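The Night Before the Seed Swap

Anastasia Economou had 135 tomato seedlings in her kitchen and she loved every one of them, even the leggy ones by the fridge that leaned toward the window like kids on a school bus.

"You can't bring them all," said Achilleas Rallis, standing in the doorway with a tray of peppers.

"Watch me!"

The Skurora Garden Club held its swap every February, and last year she had come home with five packets of beans and a gourd that climbed right over the garage. It was glorious. This year she wanted the Prundell, a tomato so old and so sweet that her grandmother used to hide the seeds in a sugar tin. Only old Rashidi still grew it, and he had never traded a single seed.

"He'll trade for peppers," Achilleas said. "I heard he's crazy about peppers."

"Yours?"

"Who else's?"

She hugged him so hard the tray tipped, and they spent ten happy minutes scooping potting mix off the floor - laughing, mostly.

By midnight the labels were done, all in her best green ink, and Anastasia was still too excited to sleep. She lay there picturing the first ripe Prundell of the summer, warm from the vine. It would be small and red, like the thing in the white arm's grip just above the light wooden countertop, and she would eat it standing up, with salt, before anybody could ask her to share.

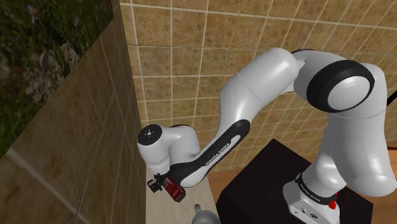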